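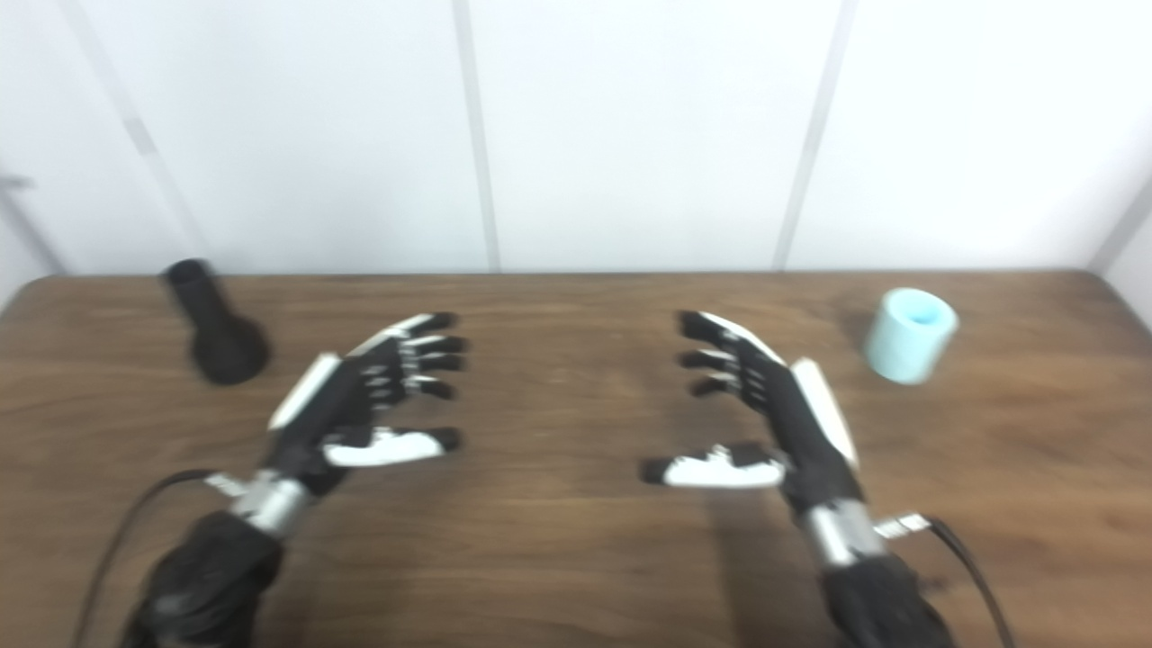
Pale aqua cup and black flask shape, back of the table

Home Stories Essays Archive Submit

Filed under: Short Fiction, Money & Work

4 min read

The Bus Factory

Plarnard made frozen peas. It had made them for longer than Riet Brouwer had been alive, and in February it announced that it would also make electric buses.

The brochure ran to 68 pages. Riet read all of them at her kitchen counter, standing up, because she had told herself she would only look at the first two. There would be a factory on the old rail yard in Flilldale. There would be 647 jobs. There would be 1000 buses a year, and each one would know its passengers' names, though it didn't say what a bus would do with them.

She turned back to the page with the bus on it. The bus was silver and drove along a beach.

"Where's the beach?" she asked her brother on the phone.

"It's an artist's idea."

"Flilldale's four hours from a beach."

"Riet, they're going to hire people. Could you let them hire people?"

She had nothing against hiring people. She had kept the books at the cannery in Hulton until the cannery was bought by a firm that was going to turn it into a battery plant. She still had the hat they gave out. The plant was a fence now, and a sign with a phone number that rang in some other state.

The meeting was held in the high school gym at seven. A man from Jasińska, the bank putting up the money, or putting up some of it, or introducing Plarnard to the people who might, stood under the basketball hoop and talked about confidence. He had a nice voice. He said the word "ecosystem" while looking at the part of the crowd that used to lay track.

Riet put up her hand.

"How many have you built?"

"We're at a very exciting stage."

"How many, though?"

He looked over at the woman from Plarnard, who looked down at her phone.

"Three," she said. "Three are in an advanced state."

"Do they go?"

Somebody behind Riet told her to sit down. She was already sitting down.

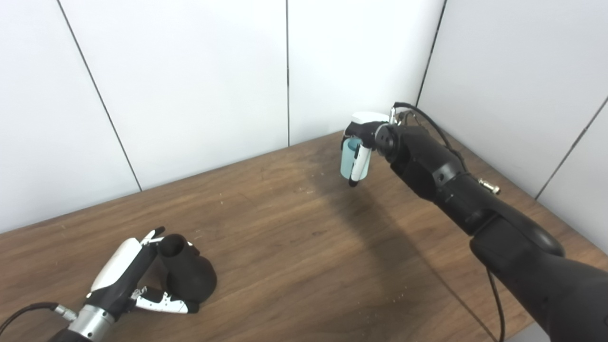

The Ride

They brought one in April. It was white, and shorter than the one on the beach, and it came into town on the back of a diesel truck, under a tarp. The band played. The mayor got on, then the mayor's wife, then anyone with a ticket, and Riet's brother had two.

"Come on," he said. "Just ride the thing."

So she rode it. It went from the library to the rail yard, and it was quiet, she'd give it that. A screen up front said WELCOME and then a name that didn't belong to anyone on board. The seats still had plastic on them. When they got to the yard the doors opened and there was the ground, flat and full of weeds, with a row of little flags stuck in it.

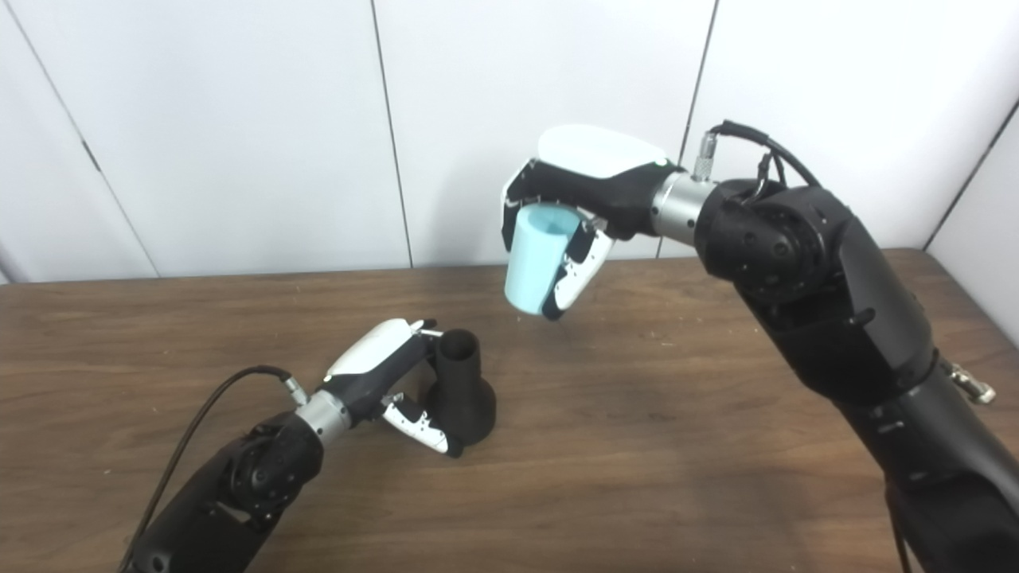 Her brother stepped down first and stood with his hands in his jacket. He had put in his application already. She knew, as he'd used her address for the second reference.

"Well, it goes," he said.

"It does go."

"You could say something nice."

She looked at the seats. She looked at the driver, who had a Plarnard freezer jacket on, the padded kind they wore in the warehouse, and was sweating in it.

"Are you with the bus side?" she asked him.

"Peas," he said. "They asked who had a license."

"Are they paying you extra?"

He thought about it. "They said they would."

The mayor was calling everyone over for the picture. Her brother went. Riet asked the driver when the next one went back to the library, and he said he'd have to check with the truck.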